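Monday, late

Ok. Writing this fast because I have to be up at six and if I leave it till tomorrow I'll have forgotten which argument was about what.

Rules doc is at version 2. Was going to be one page. Is now five and Berenice wants a sixth for "exceptions", which I think is how rules docs die but fine, she's read more of them than I have.

Morning was all naming. Forty minutes on whether a thing you press is a button, a switch or a key. Ga-eun wants one word per thing across every task sheet, no swaps, so if the sheet says panel in step one it can't turn into strip in step four. I said people will cope. She pulled up three sheets I wrote myself in August where I'd called the same part a module, a box and a "unit thing". So. Button panel it is, one word, written at the top of the sheet before anybody touches anything.

Coffee machine on our floor is still making the noise.

After coffee: heights

The big one. Current rule (Salinas office wrote it) says the gripper clears everything on the table by "a safe margin". Useless. Safe for who. Berenice wants a number, Ga-eun wants a number per object class, I wanted to go to lunch. We settled on 70 mm over any capped vessel when moving sideways, and you only come down once the fingers are lined up over the cap. No sliding in from the side at cap height, ever, even in sim. Especially in sim, Berenice says, because nothing spills and so you pick up the habit and then one day it's a real rack with something in it.

I argued a bit. Sim is where you're supposed to be allowed to be stupid. She said sure, be stupid in the sandbox folder, but whatever goes in the Monalance set gets held to the bench rules. Same clearances, same order of steps, same stop conditions. I came round to it over a sandwich. Tuna, bad.

Things I wrote on my hand and am now copying over:

One arm moves, other arm parks. If both have to move then the sheet says which one has right of way. Not "whoever is closer".

Parked means parked in the pose on the sheet. Not just stopped wherever.

Lift straight up before you turn. Put down before you let go (sounds dumb, we have 506 runs waiting for review and I bet it's in there plenty).

Test gear on the mat counts as an obstacle. A meter lying there is not scenery. If it's not in the task it gets the same clearance as everthing else.

Open boxes: the flaps are part of the box. Measure from the flap edge.

Don't put a task object where the wrist blocks the wrist camera AND the arm blocks the room view. One or the other.

That last is mine, I'm quite pleased with it. Ga-eun rewrote the wording so now it has "occlusion" in it twice. I took one out when she was on the phone.

Afternoon, the Beltareo call

Went long. They want 1,000 reviewed runs and they want them before the rules are final, which, no. Told them (nicely, I think, Berenice was kicking me under the table) that if we review against version 2 and then 3 changes the clearance, we review everything again. Their guy asked couldn't we just keep the reviews and change the rule later. Long silence. Berenice said she'd "take that away and think about it", which is what she says when it's no.

They did make one fair point. Our stop conditions are all written for a person standing next to the arm with a hand near the button. In a sim run there's no person. So who calls the stop? Right now the script only halts on a hard contact, and a light brush against a cap goes straight through as a pass. That's a hole and I didn't have a good answer. Wrote it down. Proposal for tomorrow: any contact that isn't named in the sheet is a fail, light or not, and the reviewer can't wave it through alone. Second pair of eyes, initials on the sheet.

Ga-eun thinks that'll triple the review time. Maybe. I'd still rather have it in and loosen it later than go the other way.

Also nobody at Flokaven has signed the part about who owns the doc. It says "owner: TBD" on the front. Has done since spring. I'm going to put my own name there and see if somebody objects.

Then the last hour, going through stills with Berenice for the appendix. She wants pictures by each rule so new people don't need the sheet read to them. We argued over which ones but got it down to four, no captions longer than a line.

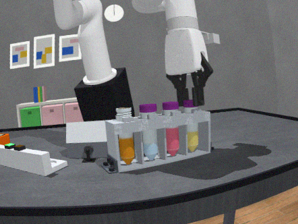
Over the cap, for the clearance rule.

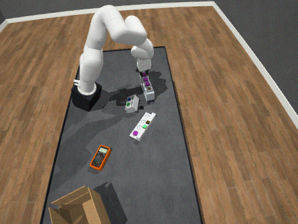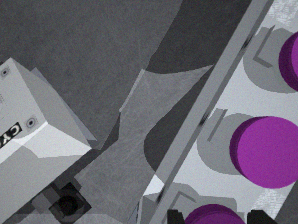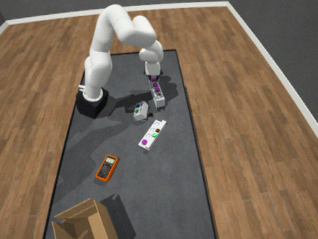
Appendix notes, before I forget

The tube one goes with section 3. I want the reader to look at fingers and caps and nothing else, so the text next to it has to be short. Berenice's draft was eleven lines. Cut to two.

The two with the whole arm and the mat go facing each other. One with the gripper above the end of the four-button panel, one with the panel held. Left page, right page. The rule goes between: check the grip before you travel, check what's under your path. Meter gets a mention there, so does the box, with the flaps.

The close one, with the purple pegs, Ga-eun isn't sure about. She says a new person won't know which way is up. Well, no, and that's sort of why I like it, a reviewer has to get used to judging from a view like that. But it needs a line saying if you can't tell from the close view, you mark it "unclear" and go to another view. You don't guess. Unclear is an allowed answer. Put that in bold. Put it on the cover if they let me.

Note to self: the sheet for the button task still says "pick up the white one". There's a panel, a strip and a small box on that mat and every one of them is white. Fix it first thing. "Four-button panel", every time, see this morning, ugh, she was right.

Still open for tomorrow:

unnamed contact = fail, get Berenice to agree in writing
ask Salinas where their margin wording came from
version 3 date (don't promise Beltareo anything)
right of way for two arms, needs a drawing, I can't draw, ask Ga-eun
exceptions page, see if it can be half a page
my name on the front

Didn't call Mom back. It's gone eleven. Call her at lunch tomorow. Bed.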